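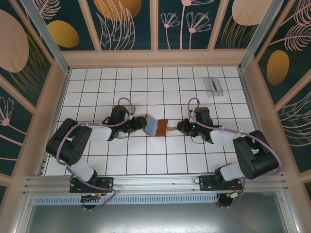

Hamisi Mussa wrote:

> I am going to tile the utility room at last, and I want white tiles with dark grout. My brother-in-law tells me I will regret the dark grout within a year. Also the box says 400 mm but my tape says 398. Is it a fault? Should I take them back to Muketti, or is the shop right that it is normal? The room is long and narrow, so I am worried the small difference will add up.

Dear Hamisi, dear all,

The shop is right. 400 is the nominal size, and it usually includes the joint. If your tiles are 398 and you leave a joint of two millimetres, you come back to 400 from centre to centre, and your drawing still works. What you should check is whether all boxes have the same size code and the same shade code. I once mixed two codes from Rultix and noticed it only in the fifth row, when the lines did not meet any more. I had to lift that row again while the adhesive was still soft, and my wife still remembers the language I used.

About the dark grout I do not agree with your brother-in-law. A thin black line between white tiles looks very tidy, and on a floor it hides dirt much better than white grout, which goes yellow near the door. The weak point is the tile itself: every small grey mark shows on the white, as in the photo. For those I use warm water and a soft cloth, and the marks from shoes need a bit of washing-up liquid.

But the black lines do not forgive bad laying. With pale grout you can hide a crooked joint, with black you cannot. Please use spacers everywhere, also at the walls, and lay one full row dry before you open the bucket.

One more thing – black grout can stain a matt tile. Try it first on a broken piece and leave it overnight. I had no trouble with the Grenberg one, although it dries lighter than the sample card, more like charcoal. The Taşdemir grout stayed darker for me but it was harder to wash off, so mix small amounts.

Which way does your door open? If it opens into the room, measure the height under it before you buy the adhesive. I did this in the wrong order in January and had to plane the door.

Kind regards,
Wafula Mwakyusa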